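Recording demonstrations in simulation: the cube and bowl task

Written by Ute Weidemann
Last updated Jun 2, 2021

This page covers recording pick-and-place demonstrations in the Vilel simulator so that they can be used to train a policy. It assumes the simulator is installed and that you can already move the arm with the hand controller. If you can't, do the controller setup page first.

The task is simple. The arm picks up the yellow cube and puts it in the bowl. We use it as the first task for new operators, and the recordings go into the Clernska training set along with everyone else's.

What you need

A working Vilel install
The hand controller, charged
The scene file for cube and bowl
9 GB of free disk space
An operator name, which has to be the same every time you record

Step 1. Load the scene

Open the scene file and wait for the textures to finish loading. Check that the arm is in its home pose and the gripper is open. If the gripper loads closed, press reset once. Don't open it by hand, or the first few steps of your recording will have a gripper motion in them that has nothing to do with the task.

Step 2. Set the randomization

Cube and bowl positions should change between episodes. In the scene menu, turn on "object pose" and leave "table texture" and "lighting" off for your first batch. We add those later in replay. Set the seed to your operator number. Two operators with the same seed will produce the same layouts in the same order, and we had to throw out a whole batch in September when that happened.

Step 3. Check both views

Every episode stores two image streams next to the joint positions and the gripper command. One view takes in the arm and the objects, and the other is a close view. Open both before you record. The policy gets both, so a problem in either one spoils the episode.

Look at the wide view for the general layout. You want the cube, at least part of the bowl, and the gripper fingers. The arm will cover some of the bowl in many layouts, and those episodes are fine to keep. Look at the close view for the cube. It should be sharp enough that you can tell where its sides are against the cloth. The cloth itself is often blurry up close, and you can ignore that.

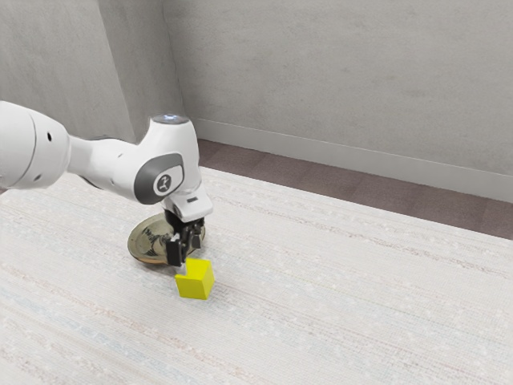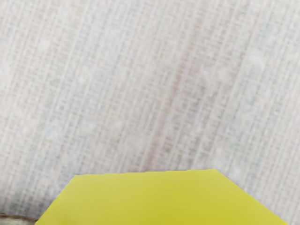

Cube and bowl task. First picture: wide view, with the gripper open near the cube. Second picture: close view of the woven surface, with yellow filling much of the lower part.

If the close view is black or frozen, restart the image server from the tools menu. Reloading the scene doesn't fix it.

Step 4. Record an episode

Press record, then wait one second before you move. Bring the gripper over the cube, line the fingers up with two opposite faces, lower, close, lift, move over the bowl, lower again and open. Back the arm away and press stop.

Move at a steady speed. Operators who are used to games tend to rush the first part and then make a lot of small corrections just above the cube. The policy learns those corrections too, and it will hover. If you find yourself hovering, raise the arm and come down again in one motion.

An episode should be no longer than 600 steps. The recorder doesn't stop you, but the converter drops anything over that.

Step 5. Mark the episode

After each stop, the recorder asks for a label. Use one of these:

success: the cube is in the bowl and the gripper is clear of it
recovered: you missed or dropped the cube, then finished the task
fail: the cube isn't in the bowl at the end

Don't delete failed episodes. They are left out of policy training but we use them for the success classifier. Recovered episodes do go into training, and a few in each batch help a lot. You don't need to drop the cube on purpose.

Step 6. Finish the batch

A batch is 50 episodes. Most people need a break partway through, and the recorder will pick up at the right episode number when you come back as long as you use the same operator name. Don't change the seed in the middle of a batch.

When the batch is done, run the checker. It looks for missing images, time gaps and gripper commands that don't match the finger positions. Time gaps usually mean another program was using the graphics card.

Step 7. Upload

Copy the batch folder to the shared drive under Clernska/incoming and add a line to the log with your operator name, seed and episode count. Conversion runs overnight. If the converter rejects an episode, the reason is in the report file in the same folder.

Known problems

The cube slides out of the grip during the lift. You closed too high. Lower the fingers further before closing.

Replay doesn't match the recording. Check the simulator version. Batches recorded before version 17 used a different contact setting and have to be replayed in the old build.

The label window opens behind the main window. Use the keyboard shortcut to switch to it. A fix is planned.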